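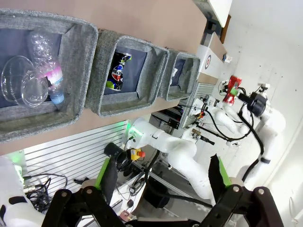

Sandamali Bhattacharjee says sorting is the easy part, it's remembering to rinse that gets people. I'm guilty too!

Home | News | Events | Contact

Our recycling corner at Flostow is up and running (finally). We've got gray felt bins in a row, with bottles in one, cans in the next and paper in the last. We're hoping for 93 cans by December, so bring your empties in before 10 and crush them first!

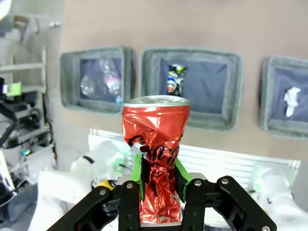

A red can, well and truly crushed.

Comments

Imtiaz: Do caps stay on?

Afroza: Love the felt ones!

Contact us | © Flostow | Back to top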